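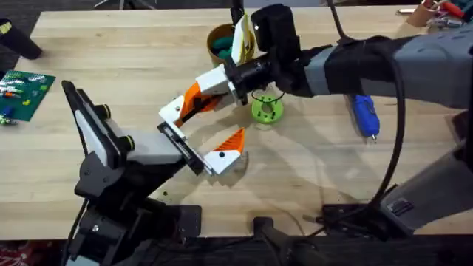 Two robot arms over a light wooden tabletop.

Gosby adds phone coaching for people getting over a breakup

Relationship counselling service Gosby will offer one-on-one phone coaching to people whose relationship has ended in the past year. Bookings open in November.

The service, called Skollora, is a set of four calls with the same counsellor, each lasting 43 minutes. Callers can book evening times up to 9 pm and can spread the calls over as many as ten weeks. The full set costs $210, and there is no charge for changing a booking with a day's notice.

Gosby has until now worked only with couples. Director Shireen Ntuli said many of the enquiries it turned away came from one person asking for help on their own.

"People ring us a few weeks after being left and want to know if they should get in touch with their ex," Ms Ntuli said. "We had no appointment to offer them. Couples counselling is no use when the other person has gone."

Gosby surveyed 675 past and present enquirers earlier this year. Of those, 356 said they had been through a breakup they did not see coming. The most common request was for practical advice on contact, shared friends and when to start dating again.

The first call covers what happened and what the caller wants to sort out. The second and third deal with day-to-day matters such as returning belongings, social media and living arrangements. The last call is usually held at least three weeks after the third.

Senior counsellor Johannes Msimang, who wrote the program with Marietjie Fourie, said the gap was put in after a trial with a small group of callers.

"They told us the first month was not the hard part for everyone," Mr Msimang said. "For some it was hearing that the ex was seeing someone new, and that often came later."

Skollora is open to adults of any age, whether they were married, living together or dating. Counsellors will not pass messages to a former partner or give legal advice on property or parenting. Callers who raise concerns about their safety will be referred to a specialist service.

Calls can be taken in English, Afrikaans or Mandarin. Feng-yi Peng will lead the Mandarin bookings.

People who already see a Gosby counsellor as part of a couple will be matched with a different one. A partner's notes are not shared.

Bookings can be made through the Gosby website or by phone between 8 am and 6 pm.

Media contact: Jacobus Mokgethi, Gosby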